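4.2 Beobachtungen am Tag der offenen Tür

So, jetzt zum schönsten Teil der Arbeit, jedenfalls für mich: dem Besuchstag im Juni. Wir haben die Zelle Maurya an diesem Tag 200-mal starten lassen, und ich stand fast die ganze Zeit daneben und habe Fragen beantwortet (am häufigsten: »Geht da nie was kaputt?« – doch, leider schon). Die Ablaufsteuerung lief auf Vudari, wie in Abschnitt 3 beschrieben, nur mit etwas geringerer Geschwindigkeit, damit man in Ruhe zuschauen konnte.

Abbildung 3 zeigt die Station mit der Grafikkarte im Greifer über dem offenen Gehäuse. Der CPU-Sockel ist noch leer, CPU, Festplatte und ein RAM-Riegel liegen bzw. stehen links in der Aufnahme bereit. An dieser Aufnahme haben wir übrigens lange gefeilt! Die erste Version von Ronton hatte keine Anschläge, und die Teile saßen jedes Mal ein bisschen anders.

Was mich wirklich überrascht hat: Die Leute schauten viel länger beim Annähern zu als beim Stecken selbst. Sobald der Arm kurz vor dem Gehäuse langsamer wurde, war es im Raum ganz still. Eine Besucherin fragte, ob er jetzt »überlegt«, und ich fand die Frage so gut, dass ich sie in unseren Fragebogen für die nächste Vorführung übernommen habe. Bei den Fehlversuchen (3 an der Zahl, alle an der Grafikkarte) war die Stimmung übrigens am besten. Da wurde gelacht und mitgelitten, und hinterher kamen die genauesten Fragen, etwa zur Kraftschwelle und dazu, wer sie eigentlich festlegt. Die Auswertung der Fragebögen folgt in 4.3.

Abbildung 3: Grafikkarte im Greifer über dem offenen Rechnergehäuse, links die Aufnahme mit den Bauteilen. 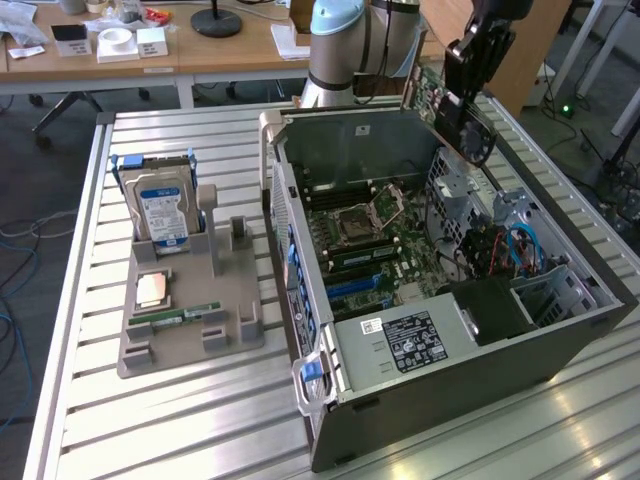

Foto: Laltum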